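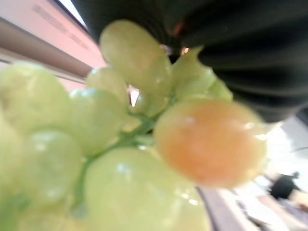

Fórum Mesa & Despensa > Frutas e hortaliças > Uva verde com um bago alaranjado no meio: come-se?

Página 1 de 2

bago_solto
Boas a todos. Comprei no domingo um cacho de uva branca (verde, amarelada, chamem-lhe o que quiserem, já sei que há aqui quem se ofenda) e no meio dele vive um bago cor de pêssego. Um só. Os vizinhos estão pálidos e muito compostos, e aquele parece que passou quinze dias no Algarve.

Não está mole, não cheira a nada de especial, não tem pé de bolor. Simplesmente é laranja. A minha metade da casa diz que é o mais doce do cacho e que o devo comer primeiro. A outra metade diz que é o princípio do fim e que o cacho vai todo para o composto. Somos duas pessoas, portanto a votação empatou.

Pergunto: come-se, tira-se ou deita-se tudo fora?

quintal_do_fundo
Come-se. Próxima pergunta.

furano_77
Calma, que isto tem mais que se lhe diga. Uva branca que apanha sol directo ganha cor: primeiro amarelo, depois dourado, às vezes um tom de âmbar do lado exposto. É o bago que ficou virado para fora, sem folha a tapar. Em geral é mais doce do que os outros. Na vinha do meu sogro chamam-lhes «os queimadinhos» e quem vindima come-os antes de chegarem à caixa, o que explica muita coisa sobre a produção do meu sogro.

O que interessa é a textura. Aperta ao de leve. Se resiste, é sol. Se cede e a pele desliza, é podridão a começar e aí sai ele e saem os que lhe estão encostados.

bago_solto
Apertei. Resiste. Mas o laranja é mais forte no meio e vai clareando para a borda, quase amarelo. Não é só de um lado. O teu sogro tem explicação para isso?

furano_77
O meu sogro tem explicação para tudo, a qualidade é que varia. Vou perguntar.

Wouters
Discordo do sol. Escaldão de sol dá mancha acastanhada, seca, um bocado afundada, e apanha vários bagos do mesmo lado do cacho. Um bago sozinho metido no meio dos outros, de cor uniforme a esbater para fora, cheira-me mais a bago que amadureceu à frente da turma. Acontece. Num cacho nem todos vão ao mesmo ritmo, tal como aqui no fórum.

quintal_do_fundo
«Cheira-me», diz o homem que está a 900 quilómetros do bago.

Wouters
O princípio mantém-se a qualquer distância.

furano_77
Eu não falei em escaldão, Wouters. Falei em sol. Escaldão é outra coisa, e até concordo contigo na descrição. Um bago dourado pelo sol não tem mancha nenhuma, tem cor. Estás a corrigir uma frase que eu não escrevi.

Wouters
Escreveste «queimadinhos».

furano_77
Entre aspas! É o nome que lhes dão na terra!

tacho_velho
Entro só para a parte prática, que a filosofia já vai adiantada.

Se há dúvida sobre um bago, tira-se com tesoura, pelo pé, deixando um bocadinho de pedúnculo. Não se puxa. Quem puxa deixa o engaço com aquele pincelzinho molhado e o bago com um buraco, e isso sim, azeda tudo à volta em 2 dias. Depois abre-se o bago ao meio em cima de um prato branco. Polpa clara e firme, come-se. Polpa castanha ou com cheiro a vinagre, não se come. Demora menos do que ler este tópico.

E não se lava o cacho inteiro antes de guardar. Lava-se o que se vai comer, na hora. Já sei que vem aí alguém dizer o contrário.

enis.
Venho eu dizer o contrário. Lavo sempre tudo mal chego a casa, escorro, seco com um pano e guardo numa caixa com papel por baixo. Dura uma semana e está sempre pronta a comer. Se eu deixasse para lavar «na hora», a hora era às onze da noite em frente ao frigorífico aberto e ninguém lavava coisa nenhuma.

tacho_velho
Secas bago a bago?

enis.
Estendo o cacho no pano e viro-o. Tem mais paciência do que técnica.

tacho_velho
Então não secas. No meio do cacho fica água. É aí que começa o bolor, onde os bagos estão encostados e não passa ar. Uma semana na tua casa deve ser contada de outra maneira.

enis.
7 dias. Os mesmos da tua casa, em princípio.

casca_grossa
Aquele pozinho esbranquiçado que a uva traz é pruína e protege-a. Lavar com antecedência tira-a. Isto dito, eu também lavo tudo ao chegar, porque tenho crianças que atacam o saco antes de eu fechar a porta. Entre a pruína e o descanso, escolhi.

bago_solto
Pessoal, o meu bago.

quintal_do_fundo
O teu bago come-se. Foi a segunda mensagem do tópico. Podíamos ter ido todos jantar.

pomar_de_varanda
E qual é a casta? Porque isso muda tudo. Há uvas de mesa que quando estão mesmo maduras ficam âmbar de natureza, e a malta é que está habituada a comprá-las verdes, porque vende-se a ideia de que uva branca tem de ser verde-clara e estalar nos dentes. Uva que estala muito costuma ser uva que saiu cedo. Os bagos são redondos ou compridos?

bago_solto
Há de tudo. O de cima é comprido, oval, bem grande. Ao lado tem um redondinho pequeno. Lá para o fundo há um miúdo quase escondido entre os outros. O laranja é oval e dos grandes.

O rótulo do saco dizia «Mimum – uva de mesa branca» e mais nada, nem casta nem terra. Comprei na mercearia da esquina, e o senhor, quando lhe perguntei de onde vinha, apontou para a carrinha.

pomar_de_varanda
Então não sei. Formas desencontradas no mesmo cacho quer dizer que a polinização foi mais ou menos. Os pequeninos costumam ser os que ficaram com poucas ou nenhumas grainhas. O laranja, sendo grande, terá vingado bem e adiantou-se. Fico do lado do Wouters, contra a minha vontade.

Wouters
Aceito o apoio no estado em que vem.

furano_77
Voltei do sogro. Diz ele, e passo a citar com cortes, que um bago que ganha cor por dentro e não por fora «já acabou o serviço», ou seja, está no ponto máximo e a seguir vai para baixo. Que se coma hoje. Também disse que quem compra uva num saco com rótulo tem o que merece, mas isso diz a toda a gente, incluindo a mim, que lhe compro a uva a ele.

Reparem que não dá razão nem a mim nem ao Wouters.

Wouters
Dá-me razão a mim. «Amadureceu à frente da turma», lá em cima, está escrito.

furano_77
Vou fingir que não li.

panela_rachada
Desculpem desenterrar a parte do composto, mas alguém ponderou deitar fora o cacho inteiro por causa de um bago de outra cor? Um cacho? Ao preço a que está? Em casa da minha avó comiam-se primeiro os tocados, sempre. Consequência: durante o mês de Setembro inteiro ninguém naquela casa comeu uma uva boa, porque quando acabávamos as tocadas já as boas estavam tocadas. Mas fora não ia nada.

casca_grossa
A tua avó e a minha conheciam-se, de certeza.

bago_solto
A facção do composto pede para esclarecer que nunca quis deitar tudo fora, que «só levantou a hipótese». Tenho testemunhas do contrário, mas quero dormir na minha cama.

enis.
Se sobrar cacho com ar cansado, congelem. Bagos soltos, num tabuleiro, sem se tocarem, e só depois para o saco. Ficam uns rebuçados. Para quem tem crianças pequenas, cortados ao comprido antes, em quartos, e para as mais novas nem congelados.

tacho_velho
Nisto concordo com o enis. Fica registado, que não se repete.

Acrescento: também se assam. Tabuleiro, fio de azeite, uma pitada de sal, forno forte até rebentarem. Com queijo fresco. O laranja assado ninguém distingue dos outros e acaba-se a discussão.

quintal_do_fundo
Trinta mensagens para assar um bago.

moderação_despensa
Vou já avisando que a conversa sobre lavar ou não lavar tem tópico próprio, com 32 páginas, fechado duas vezes. Se continuarem, movo para lá e ninguém volta.

bago_solto
Actualização, para quem ainda cá está.

Cortei-o com a tesoura, como o tacho_velho mandou, com pezinho e tudo. Abri ao meio no prato. Polpa clara, firme, duas grainhas, cheiro a uva. Metade para cada um, que em casa dividida é assim.

Doce. Mais doce do que os verdes, com um bocadinho de sabor a mel, e a pele um nadinha mais rija. A outra metade da casa achou «igual aos outros». Comi a seguir um dos compridos para comparar e era bem mais ácido, portanto mantenho.

Wouters
Pele mais rija? Então se calhar apanhou mesmo sol.

furano_77
OBRIGADO.

pomar_de_varanda
A pele mais rija também pode ser da idade do bago.

furano_77
Estava tão bem.

panela_rachada
Guardaste as grainhas? Eu punha-as num vaso. Não dá uva igual, vem dali o que calhar, e demora anos, mas tenho uma parreira de semente na varanda que já faz sombra a uma cadeira inteira. Uva é que ainda não.

bago_solto
Foram para o composto. A facção exigiu alguma coisa.

quintal_do_fundo
Pergunta séria, agora que isto acalmou: no resto do cacho há mais algum a mudar de cor?

bago_solto
Há um, encostado ao sítio onde estava o outro, que me parece mais amarelo do que ontem. Ou então é da luz da cozinha. Abro tópico novo?

moderação_despensa
Não.

Ir para a página: 1 2 Seguinte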